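Flivora's second-hand toy counter enters its seventh year
Sep 6, 2019

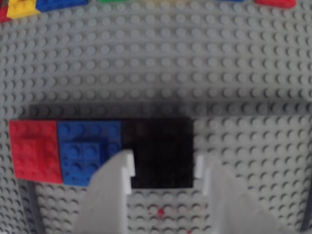 Khanyisile Cele said she never meant to sell toys at all. She took the lease on Flivora in January to mend prams, and the previous tenant left her the stock and the regulars.

"I kept the counter going to pay the rent," she said. "By spring it was most of the trade."

Bricks go by weight. Dolls and puzzles are priced one by one, and she won't take a puzzle unless the seller has made it up first. "People get cross about that. Then they go home and find there's a piece gone."

The rent is 2,000 a quarter. She has looked at a bigger unit in Tukisley, at 3,000, and turned it down.

Prams are still mended in the back, by appointment.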